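Pinza manual Golter 300 – recambio del conjunto de dedos y aviso de seguridad
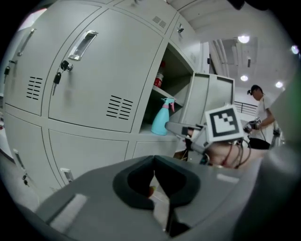 ¿Qué falla en las unidades afectadas?
El muelle de retorno del dedo móvil pierde tensión con el uso y la pinza no abre del todo al soltar el gatillo.

El fallo se detectó en septiembre en el taller de Plarnitov, durante una serie de agarres de botellas y pulverizadores. Una de las pinzas quedó cerrada sobre un envase y el operario, al forzarla con la otra mano, se pilló un dedo. La lesión fue leve. Maëlys Huet, responsable de posventa, revisó después las unidades devueltas y encontró el mismo muelle deformado en 4 de ellas, todas con más de 600 ciclos.

Están afectadas las pinzas del lote 222. El número figura en la etiqueta interior de la empuñadura. Los demás lotes llevan el muelle Oddsson y no necesitan cambio.

Si su pinza es del lote 222:
– Deje de usarla aunque abra con normalidad.
– No intente abrir los dedos a mano. Afloje primero el tornillo lateral.
– No lubrique el muelle.
– Solicite el conjunto de recambio, indicando lote y fecha de compra.

Contenido del conjunto: dedo móvil, muelle reforzado, pasador y tornillo lateral. La calibración debe repetirse tras el montaje – el dedo nuevo cierra un poco antes que el original.

Compatible con los soportes Foster. No compatible con la Golter 600.

Recambio gratuito para el lote afectado. Aviso publicado el 3 de noviembre de 2020.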